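Foam Blocks and Small Parts: The Toy Shelf Gallery

Raelene Tuhiwai and Jytte Blöndal have kept the toy shelf at Drement since the room opened. Over the spring we went through all of it, washed what could be washed, threw out what was past saving, and wrote down what was left. This page goes with the new shelf list. It covers the foam blocks, which get borrowed more than anything else we have, and a few other sets that share the same cabinet.

If you are a member and want to take something home, the loan period is 15 days. Bring the bag back with the card still in it. The cards have the set number on the front and the piece count on the back.

Small foam cubes

These are the ones most people ask for. They weigh next to nothing, they make no noise when a tower comes down, and they can be thrown across a living room without breaking a lamp. Children under three tend to bite them, so look each one over before you bag it. A cube with a piece missing goes in the trash.

The full set has 60 cubes in mixed colors. We used to sort them by color into separate bags, and stopped when the bags kept coming back mixed. They now live together in one large drawstring bag on the second shelf.

Jytte's notes on building with them: start with three. Two cubes will stand on almost anything, and four will lean on a rug, but three is enough to show a child that the bottom one has to be flat and the next one has to be square to it. Work on a table if you have one. Foam sits badly on carpet. 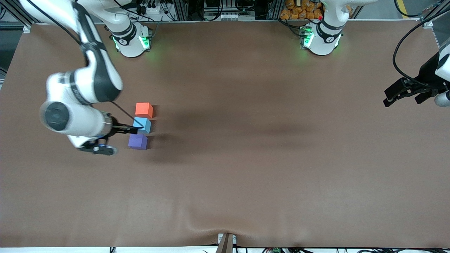
Color games work well with the same few cubes. Put out an orange one, a blue one and a purple one, say the order out loud, and have the child put them in that order. Then change it. Younger children do better with the cubes lying in a row on the table, and can move up to stacking later. Vignesh Poduval runs this as a warm-up on Saturday mornings and keeps it to five minutes.

A plain brown or gray surface is easiest for this. Patterned tablecloths make the colors harder to pick out, and a shiny top lets the cubes slide when a child leans on them.

Large foam blocks

There are bricks, arches and half rounds in this set. They take up a lot of room in a car, so ask for help loading if you parked on the street. The arches are the weak point. They split at the top of the curve if someone sits on them, and two have been glued already. Glued pieces are marked with a dot on the underside and should go in the top row of whatever gets built.

Şükran Yüksel sewed new covers for the two floor mats that go with this set. The covers zip off and can be washed cold. Hang them to dry. They shrank a little the one time they went through the dryer, and the zippers have been stiff ever since.

Wooden blocks

The wooden set has 108 pieces and is heavy. It goes out in two crates and both crates have to come back together. The lengths are all multiples of the smallest piece, so two short ones match a medium and two mediums match a long. Older children work this out quickly and it keeps them busy for an afternoon.

Please do not wash these in water. Wipe them with a damp cloth and dry them right away. A few of the triangles have rough corners and Tuncay Yazıcı is sanding them as he gets to them. If you find one he has missed, put it in the coffee can by the sink.

Pegs and boards

We have four boards and a tub of 200 pegs. The tub is full as of this listing. The pegs are too small for children under three and the set is kept on the top shelf for that reason. One board is slightly warped and rocks on a hard table. A folded towel underneath takes care of it.

Cleaning foam

Use warm water and a drop of dish soap in a basin. Press the cube, let it fill, press it again, and rinse until the water runs clear. Do not wring or twist it. Set the cubes on a rack with space between them and turn them over after a few hours. They need a full day to dry in summer and two in winter. A cube that goes back in the bag damp will smell within a week, and so will the rest of the bag.

Pen marks mostly stay. We have tried several things on them and all of them took the color off with the ink. Crayon comes off with a dry cloth if you get to it early.

What we still need

We are short of small drawstring bags, the cotton kind, about the size of a pillowcase. We could also use one more low table with a plain top. The two we have are both in use on Saturdays and the building corner ends up on the floor.

We are not taking soft toys, puzzles or anything with batteries. The cabinet is full.

To reserve a set, write your name and the set number in the book at the front desk, or ask Raelene. Sets are held for three days.

Page updated Wednesday, August 12, 2026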